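The Red Knit Stays

Every October I drag the winter knits out of the cedar chest at the foot of the bed and throw them across the bedspread, and every October I tell myself I'll be ruthless. I am not a ruthless person. I once kept a single glove for a whole winter because I liked the color of it. But the closet in our place on the hill above Brorkuvell is about as deep as a cereal box, and something has to give before the cold settles in.

So up they go onto the bed, the big fisherman's sweater, the vest with the moth hole, the gray thing I wear to shovel. I do it first thing in the morning, with coffee, because by afternoon the light goes flat in there and every navy looks black and every black looks like a mistake. White walls help. I painted them myself the spring we moved in, over a shade of mustard I still think about sometimes, and now the room bounces whatever sun it gets.

The bedspread is the real star, if you ask me. It came from a mill shop in Bogale that I found by taking the wrong exit (best wrong exit of my life!) and I stood there petting it until the woman at the counter asked if I needed a minute. Teal, pale aqua and white, in a great big plaid. My mother would have called it loud. I've had it through two mattresses and I'd buy it again tomorrow, although the mill shop now sells mostly candles.

Put something red on it and the whole bed wakes up.
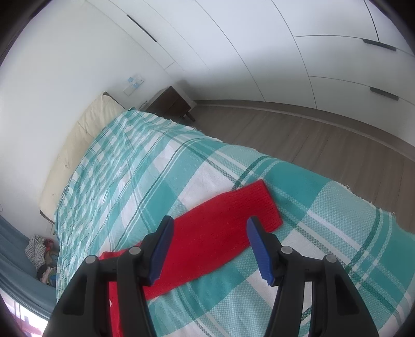 Red knit on teal plaid, with a ribbed cuff at the end of the sleeve.

I bought that red one from a little Irusov catalog, back when they still mailed catalogs, and it was the most I'd ever paid for anything with sleeves. I wore it to a job interview, which I didn't get, and to the dinner where I was consoled about the job interview, and then pretty much nonstop until Easter. It has been to the coast. It has been slept in on a train. Somebody's toddler has wiped a whole face on it. And the knit has held up in a way that makes me a little smug around people who buy a new one every year.

Cuffs are how I judge a sweater, by the way. Collars lie, hems can be steamed back into shape, but a tired cuff flares out like a little trumpet and there isn't much you can do besides roll it up and hope. I run a thumb along the ribbing and give it a tug. If it pulls back, I'm happy, and the sweater goes in the drawer with my blessing. If it just hangs there looking at me, I put it on the chair and we have a talk later.

Buttons come next. I keep the spares in an old Pladent tin on the dresser (throat lozenges, long gone, though the tin still smells of menthol and so do my buttons) and I go down each front checking the thread. Loose ones get sewn on right away, sitting on the edge of the bed, before I can wander off and start lunch. I use doubled thread and leave a tiny shank so the button has room to sit on thick wool. My stitches are ugly from the back. They hold, though, and I've made my peace with the back.

As for washing, I've come around to doing much less of it. I used to haul everything to the tub on day one and end up with wet wool hanging off every doorknob in the house. Now most of it gets a good airing by the open window, then a few minutes with a soft brush, and only the ones that fail the sniff test get a bath. Cool water, a small squirt of wool soap, no wringing! I roll them up in a towel and kneel on the towel, which feels silly and works beautifully.

Folding I still do my grandmother's way. Front down, sleeves crossed over the back, then up in half from the hem, and the whole bundle gets a pat. I've tried the upright method where your sweaters stand in a row like file folders, and mine slumped over by the weekend. Stacks suit me fine. The heavy ones go on the bottom and the ones I love go on top, so naturally I wear the same ones all season and rediscover the rest in March with real surprise.

This year I managed to let 2 go. The vest went to a neighbor who felts things into slippers, and the gray shoveling sweater went to the shed, where I suppose it will live with the shovel. That cleared enough of the shelf for a spare blanket, and I put a bar of cedar in behind it.

The red one went on top.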